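Sorting the blocks at Trestia

The toy library at Trestia lends to 129 families and has been open for nine years. Its manager has run it for six of them, and before that she worked in a nursery. We spoke on a Monday, before the doors opened.

Most of her questions from parents are about building blocks. "They ask how many to buy, and I tell them to buy fewer," she said. "A child of two doesn't need 200 blocks on the floor. Give them a couple of dozen and change them over at the end of the month."

The library owns over 3,000 blocks, bought from Hapeta in two lots or given by families. They go out in sets and come back mixed, so every set is tipped out and checked before it goes on the shelf again.
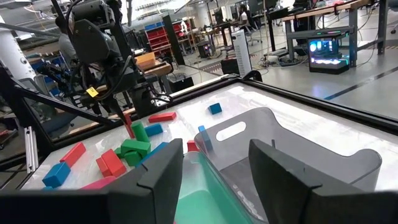

Tidying up is the part she talks about most. She prefers one open bin to a box with compartments - the compartments get ignored after a week, she said, and then the lid won't shut. A clear bin with a handle hole in the side suits small children, who can see what is in it and get their fingers through to pull it along. She likes a white table for the sorting, where red, blue and green blocks show up well and even a small cube is hard to miss. Cylinders she stands on end when she can. "They roll. I've been under the radiator for more of those than I'd like."

At home she suggests starting with one colour. "Say, find me the red ones. Then stop talking and let them get on with it."

Blocks are washed in warm soapy water and left on a towel overnight. The next job is the wooden railway, 610 pieces of it, which goes to the Undix branch in February.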